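About us

Tisis — we teach robots by showing them

Small company, one long hall, one very heavy kettle habit. We started with a single arm and a question from a linen hire firm: can it learn to fold? Sort of, was the answer. Took most of a winter. We've been at it ever since.

What we do

You have a job done by hand. Folding, sorting, packing, laying things straight. We do that job over and over with hand-held grippers, or by driving the robot remotely with a headset and controllers, and record every go. Those recordings train the robot. No code from you, no long list of rules. Somebody who knows the work shows it, start to finish, at a normal pace.

One go is called a demonstration. Our first folding set had 927 of them, and Mirjam Desmet did the bulk herself. She says she still folds her own shirts that way.

Who we are

There are 16 of us. Jelle Segers runs the hall and the recording days. Mirjam trains the people who do the showing, most of whom came from laundries, kitchens and warehouses, not from universties. We like it like that. You learn the grippers in a morning, good hands take longer.

The rest: three on software, two on the mobile bases, and whoever picks up the phone. Try before 4pm.

How a project goes

Send us the stuff. Actual stuff, the towels or boxes or trays you use, creased and scuffed if thats how they come. We set up a table, agree what "done" looks like, then record. Sessions are 90 minutes at most — after that hands get sloppy and the robot learns sloppy. Bad goes get marked and kept apart. Then training, then tests on the robot, then usually back to the table for the bits it got wrong.

Zanus is our name for the recording kit, Hendutach is the software that sorts the takes. Aguirre is the meeting room. People mix them up in emails, don't worry.

Cloth

Still our main thing. Never lies the same way twice, corners go missing, and a fold that's easy for you is a headache for a machine. Most new starters get cloth in their first week, both hands, corners first. 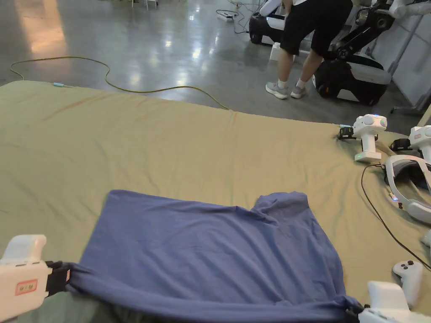

Do we need our own robot before we get in touch?

You can start without one. A lot of the showing is done with hand-held grippers, and we test on our own machines until you've decided what to buy.

Visits

Hall is open to visitors in November and most of spring. Groups up to 20, flat shoes please. Write first, say what the job is and how it's done now. A phone video of someone doing it helps more than a long document. Jelle reads everything, replies are short.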